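Kevley FC new badge – opinions?

bchson83
Posted Aug 31, 2023
The club showed the new badge for Kevley. The heron is gone and now we have only a letter K in a circle. I have supported this team for 34 years and I feel a little sad. The orange is also darker than before.

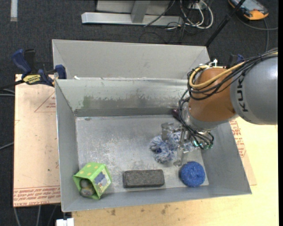 Orange-brown joint housing over a metal bin

maya_saliba
I don't agree. The old heron was impossible to read on a small screen. The K is simple and it looks good on the sleeve.

f_dogar
Simple, yes, but Ekbridge has almost the same circle. Did the designer look at the other teams?

bchson83
Maya, on the sleeve maybe. On the flag I still want the bird – my son drew it on his school bag.

maya_saliba
They keep the heron on the away shirt until December.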